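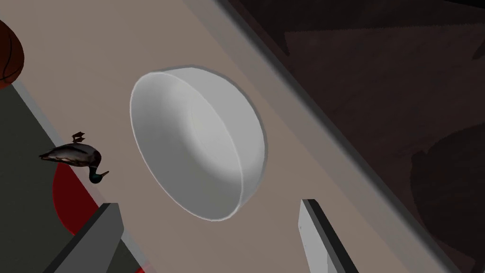 Lectura: 7 min

Atinga: servicio de recogida de mesa con pinza. Consejos de uso en casa

Atinga se contrata como servicio mensual e incluye brazo, pinza de dos dedos y acceso al simulador de Skoment, donde se ensaya cada tarea antes de pasarla a la cocina real. Lo que sigue vale para la configuración doméstica básica.

Cuencos. Un cuenco redondo y blanco sobre un tablero beige ofrece poco contraste. Conviene reducir la luz cenital y dejar una luz lateral fija. El agarre por el borde, con un dedo dentro y otro fuera, es más estable que el agarre por el diámetro exterior, que exige una apertura mayor. Vacíese siempre el cuenco: el límite de carga es de 505 g, incluida la pieza.

Objetos ajenos a la vajilla. En el simulador pueden añadirse a la mesa elementos como un pato de adorno o un balón de baloncesto. Es recomendable hacerlo si en casa hay niños. El programa debe aprender a dejarlos donde están. Si el brazo los toca más de una vez por sesión, amplíe el margen de seguridad a 50 mm.

Piezas planas. Un disco o un plato apoyado por completo no deja hueco para los dedos. Solución: salvamanteles de rejilla o el accesorio Rolell, que se vende aparte.

Ensayos. Cien repeticiones por objeto son suficientes para vajilla lisa. Para cristal fino no se recomienda el servicio.

Limpieza de los dedos. Paño húmedo y jabón neutro. No usar desengrasante. Secar antes de volver a encender. La grasa en las caras de contacto es la causa más frecuente de deslizamiento.

Frente a Nanurley, el otro servicio que hemos probado, Atinga tarda más en la calibración inicial (aproximadamente 7 minutos) y permite editar la mesa simulada sin pedirlo al soporte técnico. La documentación en español está incompleta; faltan los códigos de error de la pinza.

Texto y pruebas: Mitali Matubbar. Revisado en mayo.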